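Karby (robot arm)

From the Titora workshop wiki

14 shares · 3 comments

Karby is a small tabletop robot arm built by members of Titora, a shared workshop, and designed to be made again by anyone with a bench, a 3D printer and a good deal of patience. It has six joints, a two-fingered gripper and a small camera at the wrist, and it is best known among members for its slow, careful way with crockery. The first arm was started in April by Pallavi Vishwakarma, who drew most of the mechanical parts, and Gaurav Joshi, who wrote the control software and still looks after it.

Name and origins

The name comes from the label on a biscuit tin in which the first set of motors was kept. Vishwakarma had wanted an arm that could lift a cup off a shelf, and her early sketches show a much longer forearm than the one finally built. The long version sagged badly when stretched out. Shortening it cost some reach but made the whole machine far steadier, and it is still the change she recommends to anyone who writes in with a wobbly arm of their own.

Joshi joined once the shoulder was working. He had already written a simple control program for a drawing machine called Zollamby, and large parts of it were carried over, including the rather lovely habit of easing in and out of every movement. Watch Karby go from rest to its ready position and it's hard not to grin!

Construction

The base is a heavy plywood block held to the bench by 4 bolts. Above it sits the shoulder, which carries two motors working side by side, and then the upper arm, elbow, forearm and wrist. The maximum load is set at 500 grams in the software. The motors can manage a little more close to the base, but the printed elbow bracket does not like it, and a cracked bracket means an evening of reprinting.

Power comes from a 12 volt supply kept under the bench, with a large stop button on a lead. Cables run along the outside of the arm in fabric sleeving. An attempt was made to hide them inside the forearm, and it looked wonderful for a week, until a wire had to be replaced and the whole limb came apart on the table.

Gripper and wrist camera

The gripper is the part that has been redrawn most often. The current fingers are dark green and broad, with angled inner pads, and they pick up scuffs along their rims with use. Both are driven by a single motor through a pair of meshed gears, so that they always close towards the middle. The shape is known in the workshop as the Arnardóttir pattern, after the forum handle of the person who first posted a drawing of it.

The camera looks out between the fingers, which stay in view at the sides of the picture. This is very handy. The software can compare the position of an object with the position of the fingers directly, and small errors in the joints matter much less than they would with a camera on a stand. Most practice takes place on a white tabletop with pale grey walls, where a dark checked cloth and a plate with a blue floral rim are easy to pick out.
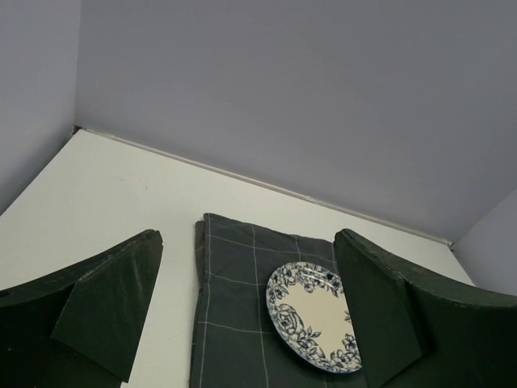

Handling plates

Plates are a favourite subject and a difficult one. A cup offers a nice upright side to hold, while a plate lies low and gives the fingers very little to get hold of. Karby's usual method is to bring one finger in close to the rim, lower the wrist, tilt it slightly and close at a crawl. If the motor current rises too early, the arm backs off and tries again from a fresh angle.

Cloth makes things more interesting still. A folded tea towel gives a little under pressure, which is kinder to the plate, but it can also slide or ruck up as the finger comes in. Joshi's answer was to add a short pause just before contact, during which the camera takes another look and the path is corrected. Patterned rims help here, as they give the software plenty of detail to follow – plain white plates on a white table are a much harder job.

Software

The control program runs on an ordinary laptop and is written in Python. Movements can be recorded by guiding the arm by hand, then played back or edited one joint at a time. A newer mode, still being tested, lets the camera steer the last stretch of each reach. The settings file is long and full of comments, many of them cheerful and a few out of date.

Other builds

Several members have made their own versions, with changes to suit whatever motors they had in a drawer. One has a wooden forearm, cut from an old bed slat, and it works beautifully. Drawings for the short forearm and the green-fingered gripper are kept in the workshop's shared folder, along with the print settings.

This page was last edited on Sunday, October 13, 2019.

Comments (3)

tinbench: Built the short forearm version over the summer and the difference is huge. Has anyone tried rubber strips on the finger pads?

Gaurav Joshi: Yes, bicycle inner tube works well, but rough up the pad first or the glue lets go. Glad the arm's behaving!

mossy_k: Is the elbow bracket drawing the new one or the one with the thin side wall? Mine split along the bolt hole.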